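4. Working next to the arms: flower sorting, Callby bench

The Prudivis leaflet says the arms "free up" bench staff. At Callby the same people still prep, check and clear — they now do it at the arms' pace. Plan shifts on that basis.

4.1 Lay roses and hydrangeas on the white tabletop with space between the stems.

4.2 Keep the trays at the sides of the table. Do not move one during a run.

4.3 Step back behind the floor line before pressing Start.

Caution: Keep hands off the table while either gripper is over it, even if both look idle.

4.4 Check every tray yourself. The log counts a pick as done when the fingers close, and a bruised bloom passes. Write rejects on the paper sheet — Elfriede Nägeli reads it, and the target of 500 stems a shift is still under review.

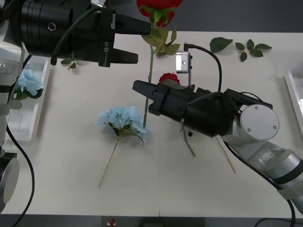

4.5 To stop, press the red button on the wall post and wait for both arms to park.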